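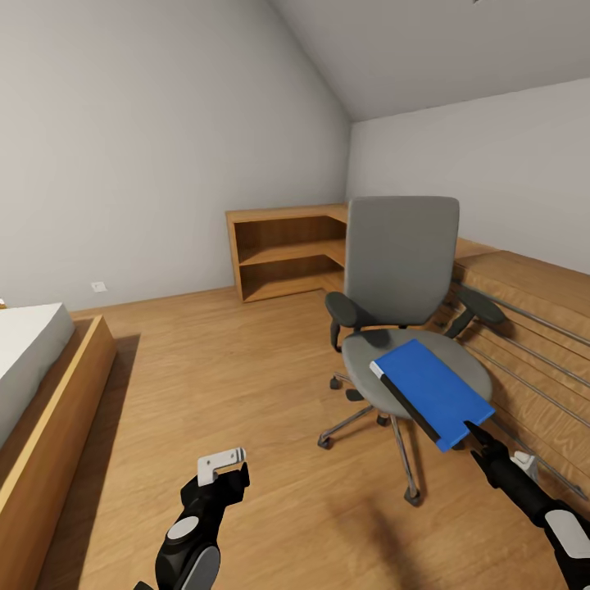 Moving my desk upstairs
2 Mar 2020

I have finally done what I've been threatening to do since before Christmas, and moved my writing up to the attic. For years I wrote at the kitchen table, which meant packing everything away before supper and finding crumbs in my notebooks (and once a whole slice of pickle, but let's move on). Natnael came over to help me carry the boxes, bless him, and stayed for soup.

I do love a room with a sloped ceiling. My grandmother had one over her garage where she kept her sewing, and I think I learned to daydream in there, listening to the rain and sorting buttons by color. You have to remember to duck, of course. I have forgotten twice already!

The big plan for March is to get back to my family recipe book. I had 39 recipes typed up when I stopped last summer, and I'd like to reach 60 before my cousins all come to visit. Ghazal has promised me her mother's eggplant stew, though she warned me that her mother never measured a thing in her life — so we're going to cook it together and I'll stand there with a pencil, grabbing her wrist before the salt goes in.

I'm also trying to write 600 words every morning before I look at my phone. Some mornings it's mostly complaining about the cold, but I'm keeping those pages too. If any of you have a good lentil recipe with dried lime in it, please send it along, because mine keeps coming out bitter and I've run out of people willing to taste it.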